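Gevedcombe users: changes to invoice templates and mail merge

The shared template library moves to the new document server in July. If you send letters, statements or reminders out of Gevedcombe, you need to read this item before you next open the Templates menu.

The old library holds more than 2000 files, and most are copies of copies. Only templates opened in the last 18 months will be moved. The rest stay in a read-only folder called Archive for 30 days, and after that they are deleted.

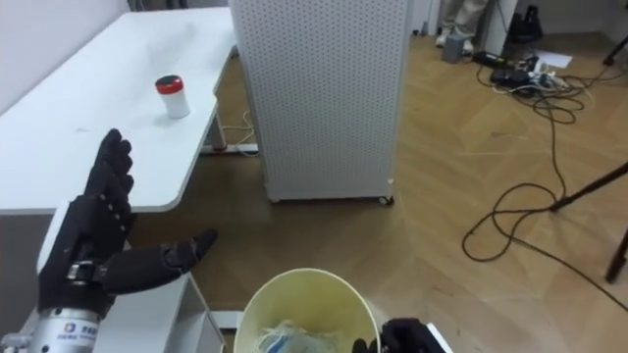
Waste bin, seen from above

To keep an older template, open it once from the Templates menu and save it under the same name. That resets the date on it. Opening it from your own drive does not count.

Field names also change. The old customer fields began with CU_ and the new ones begin with Customer. Heino Adomaitis has run the converter on the standard letters. Anything your group wrote itself has to be converted by hand, using the table on the Ekesmont help page.
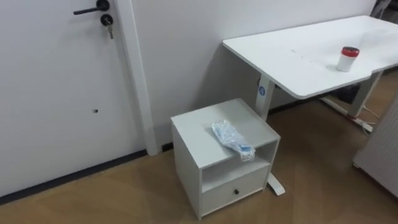
Daleson Business Systems | Document Services

Permissions work differently on the new server. Access used to be set per file. It is now set per folder, so a template saved in the wrong folder will be visible to everyone who can open that folder. Check the path in the title bar before you save.

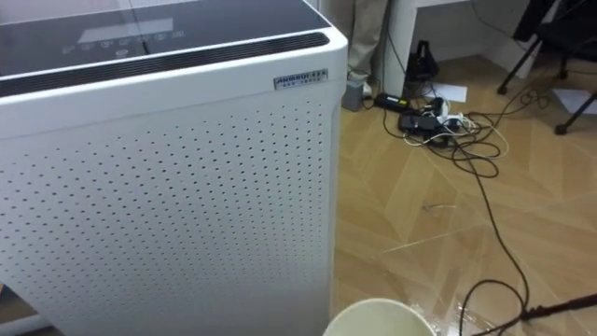 Air purifier with touch controls on top

Known problems so far:

Letters with two address blocks print the second block in the wrong font. Select the block and apply the Address style again.

The Ramanauskas label add-in does not load on the first try. Close the document and reopen it.

Merges of more than 30 records run in the background. The finished file goes to your Output folder and no message appears on screen.

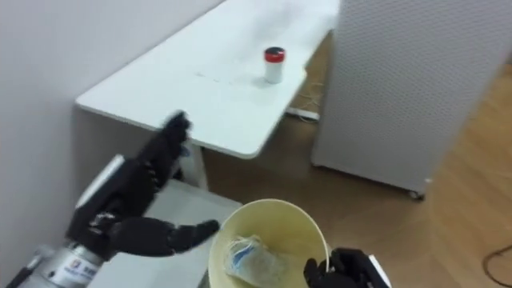
DOCUMENT SERVICES TEAM

Margus Šimkus is taking requests for new folders. Send him the folder name, the list of people who need it and the name of one person who can approve changes. Requests with no approver will be sent back.

The help page has the field table, the converter notes and the old training slides. The slides still show the previous menu, but the steps for picking a data source are the same.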